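Desk talk, staff session, Cornard building
Speaker: Folasade Babalola
Slot: 16 minutes, questions after

Opening. Thank Willy Bosman for the room. Say who I am and that I look after furniture and surfaces on the second floor. Ask who has eaten lunch at their desk this week. Wait for hands.

Slide 1. Why we changed the desks. The old Casholm tops were dark and glossy. Every crumb and fingerprint showed, and the window light bounced straight into people's eyes. We tried a pale top in one corner in December and people kept moving to it. The full order came to 2,432, delivery included. Edin Živković has the invoice if anyone asks.

Slide 2. What we bought. Wood laminate, light and warm in color. Keep this short. Mention that laminate doesn't need oil, and that the edge strip is the weak point. Go to the picture.

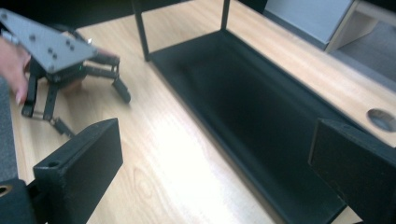
Slide 3: the pale laminate, with the grain running diagonally.

Give them a moment with it, then talk about grain. Wipe along the grain lines. On a pale top a streak is hard to see from your chair, so bend down and look across it toward the window. Damp cloth, dry cloth, done. No scouring pads.

Slide 4. Metal things on desks. Most of our scratches come from dragging. Plates, brackets, clamps, anything with a hard corner: lift it, carry it over, put it down on a mat. The mats are in the Mirkitz cabinet, 3 to a shelf. Remo Kälin orders more when I ask him.

Slide 5. End of day. Clear your own stretch of desk. Small screws and pins go in the tray. Pause here, people usually want to argue about the tray.

If time is short, skip slide 4 and point to the sheet on the wall.

Questions likely to come up: hot mugs (use a coaster), tape residue (warm water first, then ask me), and whether Bastien Fleury's group gets the same tops. Yes, next order.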